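Wanda Bar Grasp, student dataset

Trivcombe robotics club, simulation group
Maintained by Etenesh Tufa. Scene files by Atieno Odera.

Summary

Wanda is a set of simulated grasping episodes made by club members during the spring term. In each episode a two-finger gripper picks up a long bar from a flat surface and tries to lay it across a pair of supports. The task comes from last year's bridge-building contest, where our team lost most of its points on placement. We wanted something to practice on without booking the real arm.

Contents

episodes/ has 699 episodes, one folder each
scenes/ has the scene files, in 2 versions
splits/ has the lists for training and testing
notes/ has the club log from March onward

Of the 699 episodes, 521 were driven by students with a game controller. The rest came from a short script that Atieno wrote, which goes straight for the middle of the bar. Scripted episodes have "auto" in the folder name. The test list holds 116 episodes, all student-driven.

Each folder contains wrist camera images, joint positions, the gripper opening, and a text file with the driver's initials and a result of placed, dropped or gave up. Drivers filled in the result themselves.

Setup

Install Prandow first, then run the setup script from the top folder. The viewer is called Kan and opens one episode at a time. It is slow on the library laptops. Close the depth panel if playback stutters.

Known problems

Wrist images are small and the shadows come out blocky. Students who joined late drove with a different controller, and their episodes have more jerky motion near the end. In scene version 1 the supports are slightly too close together, so a bar can rest on them at an angle and still be marked placed. Version 2 fixes this, but we did not redo the older episodes. Joint positions are in radians and the gripper opening is in millimeters.

Use

Free for class and club work. Please keep the drivers' initials out of anything you publish. If you find a folder with missing files, send Etenesh the folder name and we will copy it again from the club drive.

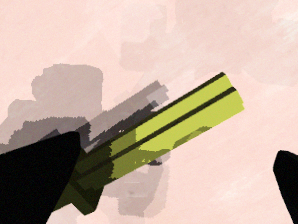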